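Display easels available for community exhibitors

Nov 24, 2023

Pladbridge Arts Centre has added small wooden easels to the equipment that local groups may borrow for exhibitions and open days. The easels are intended for tabletop use and will be lent free of charge for up to 20 days.

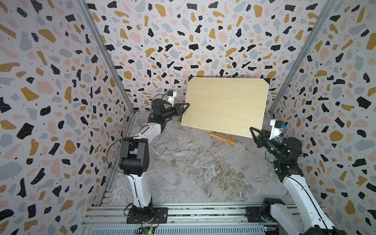 Boards and panels must be supplied by the exhibitor. Plain plywood is suitable, provided that the edges have been sanded and any paint is fully dry before the work is delivered. Heavier pieces should be hung in the Moodley Room, where wall fixings are in place.

Torquil Rankin, exhibitions officer, said the loan scheme had been requested by groups in Olwood after the spring show in May. "Many of them exhibit on ordinary tables - they need a simple way to stand a piece upright," he said.

Applications should be made at the front desk. A deposit of £2 per easel is payable on collection.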